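Guest Kitchen Refrigerators: Frequently Asked Questions
Wosville Apartments

Does every apartment have a refrigerator?
Yes. Each unit has a small one. The two-bedroom units on the upper floor also have a separate freezer in the hall closet. You don't need to ask for a key to it.

Is it on when I arrive?
It is. We turn it on the morning of your arrival. If the light is out or nothing feels cold by evening, call the desk at extension 20.

What should I set the dial to?
Leave it where it is for short stays. If you are with us for more than a few nights and keep the refrigerator full, turn it up one notch and give it until the next day before you change it again.

How much will it hold?
Enough groceries for two people for several days. Families usually shop more often. Large pizza boxes, watermelons and full-size roasting pans won't go in. If you are bringing a cake or a party tray, Līga Kazlauskienė at the desk can put it in the big refrigerator downstairs. Please put your apartment number on it.

There is frost on the back wall. Is something wrong?
A thin layer is normal in humid weather. Check that nothing is holding the door open, such as a bottle sticking out of a bin. Please don't scrape the frost with a knife. Call us if it gets thick and we will defrost it while you are out.

What do I do with the refrigerator when I check out?
Take your food with you or put it in the trash room next to the stairs. Unopened cans and dry goods can go on the shelf marked Help Yourself. Wipe up spills if you can. You don't need to unplug anything.

Is there a charge for cleaning it?
Not for ordinary use. If food is left behind and has spoiled, we charge 6 dollars for disposal. A broken shelf or bin is 55 dollars, and we will send you the bill after checkout.

Where do bottles and cartons go?
Stand them in the door. Jars and small things fit better in the upper bin. Meat and leftovers should be in covered containers on the shelf inside.

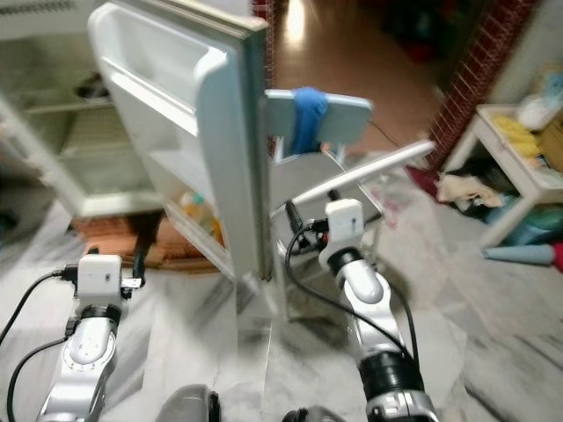
Refrigerator with the door open, showing the upper bin and the lower door shelf.

Can the door bins be taken out for washing?
Please leave them in place and wipe them with a damp cloth and dish soap. Dry them before you close the door.

Can I pull it out to sweep behind it?
Please don't. The marble floor scratches easily. Heino Zariņš moves the refrigerators on a mat when they need it, and he can come by between 5 and 6 in the afternoon if you have dropped something back there.

May I keep medicine in it?
Yes. Use a closed box and keep it away from the back wall, where things can freeze. The desk also has a locked refrigerator for medicine.

Page updated 10 May 2018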